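**Estholm robotics club – folding task, what counts as a demo?**

**bemach_fan7**
Rules sheet says each team records its own demos with the hand gripper before December. Does a fold still count if you had to regrasp? We have 1777 clips and a third have a regrasp in them.

**icisneros**
Count them. The arm will miss grabs too, so it should see a recovery.

**northbench**
Disagree. We trained on everything last year and the policy learned to let go and grab again for no reason. Cut them.

**icisneros**
How many clips was that?

**northbench**
2164, all T-shirts on one table.

**icisneros**
Then I'd blame the table before the regrasps. 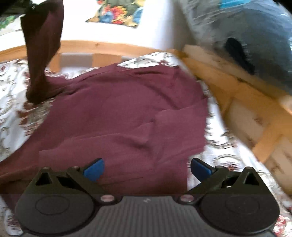

Background variety matters more to me than clean takes. We do ours on beds as well as tables. A plain maroon garment on a flowered sheet gives you a clear border to go by, but the creases inside the cloth are all one color – those are the hard part. Blue finger pads at least stay easy to find against it.

**northbench**
Fine on backgrounds. Still cutting mine.

**bemach_fan7**
I'll tag the regrasps and train both ways. Can post results once the Baird room is open again.

– Itzel Cisneros, team 7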